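How to bleed a radiator

Posted by Nadja Hollenstein, September 2, 2024

If a radiator is warm at the bottom and cold at the top, there is probably air trapped in it. Letting the air out takes a few minutes and you only need a radiator key and an old cloth. These steps are for an ordinary wet system with a boiler. If you rent, check with your landlord first.

What you need

A radiator key (most hardware shops sell them)
A cloth and a small bowl
A torch, if the valve is in a dark corner

Step 1: Turn the heating off

Run the heating long enough to find out which radiators have cold spots and write them down. Then switch it off and let everything cool. Don't rush this part, as the water can scald you. In our old house in Stallham the radiators held their heat for well over an hour.

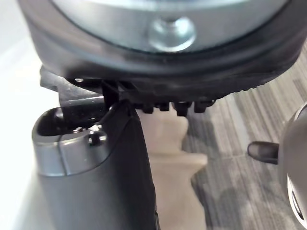
Start downstairs, with the radiator furthest from the boiler, and work your way back. Do the upstairs ones in the same order.

Step 2: Find the bleed valve

It is at the top of the radiator, at one end, and has a small square peg in the middle. On some newer radiators there is a slot for a flat screwdriver as well. Paint can clog the peg. Scrape it off gently with a fingernail or a wooden stick.

Step 3: Open the valve

Hold the cloth under the valve and put the bowl below it. Fit the key and turn it slowly anticlockwise — a quarter turn is usually plenty. You should hear a hiss. Don't take the screw all the way out.

When the hissing stops and water starts to dribble, turn the key clockwise until it is closed. Snug is enough. Naveed Shaikh wrote to me in June to say he had rounded off a peg by overtightening it, and he ended up paying for a new valve.
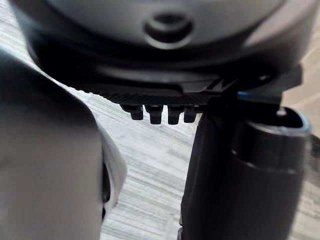 Step 4: Check the pressure

Look at the gauge on the boiler. With a sealed system, bleeding lets the pressure drop, and most boilers want between 1 and 1.5 bar when cold. Your manual will give the exact range and show you how to top up through the filling loop. Close the loop fully afterwards.

Step 5: Turn the heating back on

Give it half an hour, then feel the top of each radiator and look for drips at the valves. If one needs bleeding again within a few weeks, call a heating engineer.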